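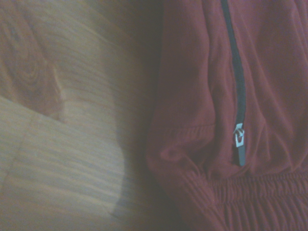
Ionuț Bogdan asks that the purchase form is not signed before the work surface is measured, and he repeats this in every remark he has sent to us on the draft. The arm can be changed later, he writes, but a table with the wrong height stays in the budget for years. We have put his advice at the beginning of this section for that reason.

Section 3. Planning and budgeting your garment handling station

This section is for the person who prepares the order. It should be read before Section 4 (Unpacking and mounting). You do not need technical training to complete it, but you will need a tape measure, a floor plan and access to your electrical drawings.

3.1 Decide what the station will handle

1. Write a list of the garments that will come to the station in a normal week. Include the fabric, the closure (zipper, buttons, snaps) and whether the hems and cuffs are elastic.
2. Mark the garments which arrive folded and those which arrive in a heap. A crumpled jacket with a zipper needs more handling time than a flat T-shirt, and the time decides how many stations you buy.
3. Collect sample garments in the darkest and the brightest colours of your list. Keep them for the acceptance test in 3.5.

Note: Metal zipper sliders can reflect the light into the wrist camera. If many of your garments have them, include the diffused lamp kit in your first order. It is cheaper to buy it together with the station than alone.

3.2 Choose the work surface

1. Measure the height of the place where the garments are now handled by staff.
2. Decide if you will keep your existing table or order the Sturent base. An existing wooden table is permitted if it is level, stable and free of splinters.
3. Check the table at the time of day when the sun is lowest in your windows. Bright patches on the surface make it harder for the camera to find the edge of a garment.
4. If you see strong reflections, add blinds or a matte cover to the budget.

Caution: Do not clamp the arm to a table with folding legs. Damage from this cause is not covered by the warranty.

Note: Strong wood grain and knots are not a fault. The Proltik software must learn your surface one time, during set-up, and must learn it again if you change the table or cover it. Please plan half a working day for this.

3.3 Prepare the budget

The Cumesetti quotation has separate lines for equipment and for services. Many customers read only the first page and are surprised later by the second.

1. Enter the price of the arm, the gripper and the wrist camera. These are quoted together and can not be ordered separately.
2. Enter the table or base from 3.2.
3. Enter the installation visit. The standard visit takes 2 days. Travel is charged separately outside of the metropolitan area.
4. Enter the yearly Proltik licence. One licence covers one station.
5. Enter the spare parts. We recommend 3 sets of gripper pads for the first year, because fuzzy and brushed fabrics wear them faster than smooth ones.
6. Reserve 3000 dollars for the changes to your room (power outlet, floor marking, guard panel). If your electrician gives a lower written price, use the written price.
7. Enter the wages of the operator during training. This line is forgotten most often.

Note: Leasing is offered through Vandenberghe. The lease includes the arm and the licence – it does not include gripper pads or changes to the room. Ask for the lease offer and the purchase offer on the same day, so that both are based on the same price list.

3.4 Check the delivery time

1. Ask for a written delivery week before you stop any present process.
2. Orders placed in November are normally delivered after the holidays. If your budget year closes in December, ask Cumesetti if the invoice can be issued at the time of order.
3. Confirm that the crate will pass through your doors and your elevator. The dimensions are printed in Appendix B.

Caution: The crate must be kept upright and indoors. Do not accept delivery if no dry storage is available.

3.5 Agree on the acceptance test

1. Choose garments from the samples collected in 3.1. At least one must have a full zipper and an elastic waistband.
2. Write down what the station must do with each garment, for example find the cuff, lift the hem, or place the garment flat.
3. Agree how many attempts are allowed, and who signs.
4. Attach the sheet to the order. A test which is agreed only by telephone can not be used for a claim.

When the sheet is attached, send the order form and the floor plan together and keep a copy of both. The installer will ask for the floor plan again at the beginning of Section 4.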